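Home | Stories | Archive | Submit | About

The Left Hand

The new fingers came in a box from Osdale, packed in so much foam that I spent the first ten minutes of the morning just digging. I loved every second of it! There is nothing like a box of parts you have been waiting on since April.

We had two kinds to try. The Osdale pair were the ones everybody at the lab wanted to win, me included, all springy and sure of themselves. The Pirnura pair were older and stiffer, and they had been living in a drawer under the label maker. My job was to wear one set of grippers, then the other, do the same chores with each, and say which I would rather have on a robot. The numbers would come out of the recordings later. What they wanted from me was the part that doesn't show up in numbers, the feel of it.

I should say that I was not hired for this. I was hired to answer the phone at Dikholm, which was what the building was called and also, confusingly, what the company was called. But I have small steady hands from years of icing cakes, and somebody saw me refill a stapler and that was that. By summer I was in the harness more than I was at the phone.

The first thing you learn is that your own fingers are far too clever. You pick up a tin of mints without thinking. Then you strap in, you squeeze the trigger, and now you have two fingers where you used to have ten, and the tin might as well be greased. You have to come at it square. You have to decide, from a foot away, which side of it you want. I used to go home at night and pick up my toothbrush as if I were landing a plane.

I started with the Osdales, because I couldn't wait. They were lovely. They closed with a soft little sigh and they gave when they touched something, so you could be sloppy and they would forgive you. I lifted a sponge. I lifted a paper cup without denting it, and I whooped, and a man on the floor below looked up from his desk and gave me a thumbs-up with no idea what for.

"Faster," said the engineer, who was watching the graph on her laptop. "You're being polite to it."

So I went faster, and they were still lovely. Cup, sponge, cup, sponge, a folded cloth, a pen. I did the pen 17 times in a row, which I'm told is a house record. By noon I was ready to write my whole report in one word.

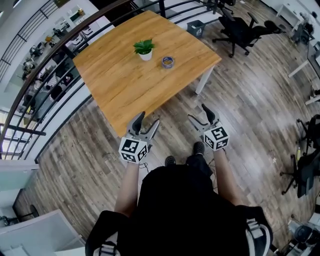 After lunch I changed over to the Pirnuras, and the first thing they did was drop the pen. The second thing they did was drop the pen. They had no give in them at all. If I came in a hair crooked, the pen shot out sideways and rolled away across the planks, and I had to get down on my knees after it in the harness, like a beetle.

"You can stop if you want," said the engineer. "I think we know."

I didn't want to stop, though. It had started to remind me of something, and it took me a good hour to work out what it was. When I was learning to pipe roses, my aunt made me do it with a cheap tip that had a burr on it. Every petal tore unless your angle was dead right. I hated that tip. And then one day she handed me a good one and my hand already knew where to go.

So I kept at it. I slowed down and squared my wrists. I stopped grabbing and began to sort of arrive. And bit by bit, the stiff fingers began to talk! That's the only way I can put it. With the Osdales I had felt a nice soft nothing, whatever I picked up. With the Pirnuras I could feel the ridge on the pen cap. I could feel the cup think about folding, just before it would have, and ease off. All of it came up through the handle into my palm, small and buzzy, like hearing the neighbors through a wall.

I told the engineer. She took off her glasses.

"Say that again, but slower," she said.

We tried one more thing, which wasn't on the sheet. I shut my eyes. She put something in front of me, and I had to close on it gently and say what it was. With the Osdales I got the sponge and missed everything else. I called a roll of tape an orange. With the Pirnuras I got the tape, the pen, the cup and her car keys, and I got the keys so fast that she laughed out loud. Then she wanted a turn, and I held the laptop, and she stood there in the harness with her eyes squeezed shut, grinning like a kid at a piñata.

She was terrible at it. She called the sponge a sandwich. We went on until the lights in the hall clicked off on their timer and had to be waved back on.

The log for the day said 3,208 grasps, mine and hers, the good ones and the awful ones together. The most the lab had ever recorded in one day was 3,760, and that was with a whole crew taking shifts. My forearms felt like bread dough. I sat on the floor with my back against the wall and wrote the report on my knee.

I wrote that the Osdales were the better fingers for anyone in a hurry. I wrote that they were kind to beginners and to paper cups, and that I would be glad to wear them any day. Then I wrote that I would like a mixed pair, please, the soft one on the right hand for doing and the stiff one on the left for knowing. I crossed out "for knowing," as it sounded a bit much, and then I wrote it back in.

The reply came down from Vitale, where the money was, 2 weeks later. It asked whether a mixed pair had been tested. It had not. It asked whether anyone had the drawings for the Pirnura fingers, which were out of production. No one had. It asked who had written the report, and what my title was.

"What is your title?" said the engineer.

"Phones," I said.

She typed something for a while, longer than it takes to type "phones." Then she pushed the stiff fingers across to me and went to find the small screwdriver, and I put out my left hand.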